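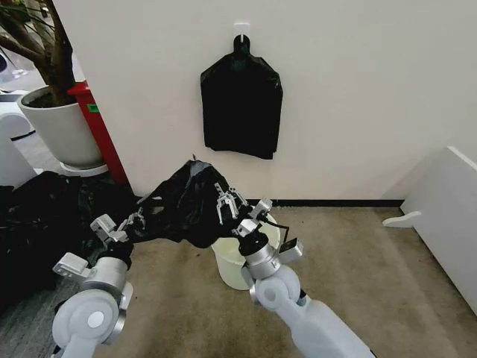

Keeping Apartments Occupied: A Conversation with the Director of Resident Services at Meinecke Housing Trust

Published 10 August 2019

The Meinecke Housing Trust manages 2518 rental apartments, most of them in Erberg and the neighboring town of Tredum. For many years the Trust measured its work by the number of homes it completed. Its Director of Resident Services, who joined the organization from a county housing office, would like more attention paid to what happens after the keys are handed over.

"A new building gets a ribbon and a speech," the director says. "A family that stays in the same apartment for ten years gets neither, and that family is the purpose of the whole undertaking."

The department's main concern at present is turnover. When a household leaves, the apartment must be inspected, cleared, cleaned, repaired and painted before it can be offered again. The Trust's average cost for a turnover last year was $3097, excluding lost rent. The director describes this as money that does very little for residents.

"Some moves are happy ones. People marry, they find work elsewhere, they buy a house. We have no wish to prevent those. What concerns us is the household that leaves over a late rent balance of $400, when a telephone call in the first week would have settled the matter."

Under a procedure adopted last December, a member of the resident services staff contacts every household that falls behind within four working days. The call is separate from any legal notice, and the staff member making it has no part in collections. Residents may be offered a payment schedule, a referral to a local assistance fund, or a review of their income certification.

The director acknowledges that the change was not welcomed everywhere. Property managers were concerned that a second point of contact would confuse residents, and in the first weeks it sometimes did. Letters had to be rewritten. "We had a form that used the word 'arrears' six times," the director recalls. "Very few people use that word at home. It now says 'rent you still owe.'"

The Harkurari building, the Trust's oldest property in Erberg, served as the first site for the new procedure. It was selected for its long waiting list and its high share of one-bedroom units, where turnover had been heaviest. Residents there also asked for changes the department had not planned, among them evening office hours and a clearer schedule for bulk trash collection at the end of each month.

"The trash question came up at every meeting," the director says. "We arrived with slides on lease renewal, and people wanted to know where to put a mattress. They were right to ask. If the small things are handled badly, there is little reason to trust us with the large ones."

Evening hours are now offered at both the Erberg and Tredum offices. The collection schedule is posted in each lobby and enclosed with the renewal packet.

Asked whether the program can be sustained, the director is careful. Staffing is funded through the end of the next fiscal year, and the Trust's board will review the results before committing further. Renewal rates will be considered, along with complaints, repair times and the number of payment schedules completed in full.

"I would caution against reading too much into one year," the director says. "Rents in the region are rising, and people may stay simply for want of anywhere else to go. We ask about that in the exit interview, and we have begun to ask it at renewal as well — the answers are not always comfortable."

Residents with questions about renewal or payment schedules may contact the resident services desk at either office.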